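Budgeting for the second bench: where we have got to

June 2019
By Ildikó Somogyi

Members have been asking what is happening with the equipment money, so this is a summary of the plan as it stands. The short version is that we intend to buy a second two-arm bench for the Groltley workshop, that the order has not been placed, and that the figures below may still move a little before it is.

The first bench has been running table-setting work since the winter. It is booked most of the time. The Gamcombe group have the mornings and everyone else fits in after them, and the waiting list for a full session now stands at 5 teams. A second bench was always in the long-term plan. The question for the planning meeting was whether to bring it forward, and the meeting agreed that we should.

What we learned from the first purchase is that the arms are the easy part of the budget. There is a price on a quote and you either have the money or you don't. The trouble came with everything that goes round them. Last time we had one line in the spreadsheet called "sundries" and it was overspent before the arms had been switched on. Clamps, framing, power strips, longer cables, a table that would take the load, matting for people to stand on, a desk within reach for the screens. Each was a small order with its own delivery charge, and some were ordered twice when the first lot turned out to be the wrong size.

This time those things have their own sheet. Zoltán Boros went through the old receipts and priced the lot again at today's rates, and it comes to £3,871 without the arms. That is a good deal more than we allowed for before, but it is what a bench costs to put together properly, and I would sooner see it written down at the start. The total includes a small amount for table props, which get replaced more often than anything else on the list. Plates, cups and trays do not need to be expensive. They do need to be the same from one month to the next, so we will buy spares of each when the bench is ordered. 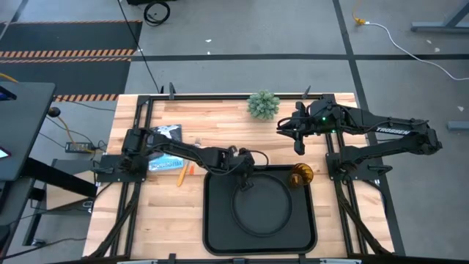 Zorica Radonjić wrote in after the draft plan went round to say that we were wrong to copy the first bench so closely. Her view is that the table should be bought last, once the arms are chosen and their reach is known, and that the money set aside for it now should be held as a general sum. She also thought we should ask for a quote on refurbished arms before settling on new ones.

On the first point we have partly agreed. The table line stays in the budget but will not be spent until the arms are confirmed. On the second, a quote has been requested from Szilágyi and should be with us before the next meeting. My own feeling is that refurbished arms will save less than people expect, as we would have to buy a longer service agreement to go with them, but we will look at the numbers when they come.

Floor space is the other matter. An arm can fold well out past the side of the table when it is working, so the bench needs clear floor at both ends as well as room for a person to get by. Tibor Csonka has marked out two possible positions with tape. One is next to the existing bench, where the two could share a desk. The other is against the far wall, where there is more room but the electrics would need extending. We have asked for a price on the electrical work and have not included it in the total above. If you are in the workshop, please leave the tape where it is.

Cabling will be dealt with before the bench arrives. On the first one it was left until the end and has never been tidied up as well as we would like. There is money in the new sheet for floor covers and for fixed runs, and the same order will cover both benches.

Running costs are harder to set out. We have allowed for 2 replacement grippers in the first year, with fingers and screws on top, and for one service visit. Kwaku Atinga is looking at whether the Lavon account can be used for spares, which would spare us paying carriage on every packet of bolts. Staff time is not in the budget, but somebody will have to do the setting up, and last time it took 6 working days before the bench could be used.

If the quotes are in and the meeting approves them, the order will go off over the summer and we would hope to have the bench standing by September. Delivery times on the arms are the main doubt. The existing bench will carry on as normal until then, and bookings made for the autumn will be honoured whichever bench they end up on.

Copies of the costing sheet are available from me on request. Comments on the position of the bench should go to Tibor, and anything on spares to Kwaku.

Contact the newsletter | © Groltley Workshop 2019 | Back to top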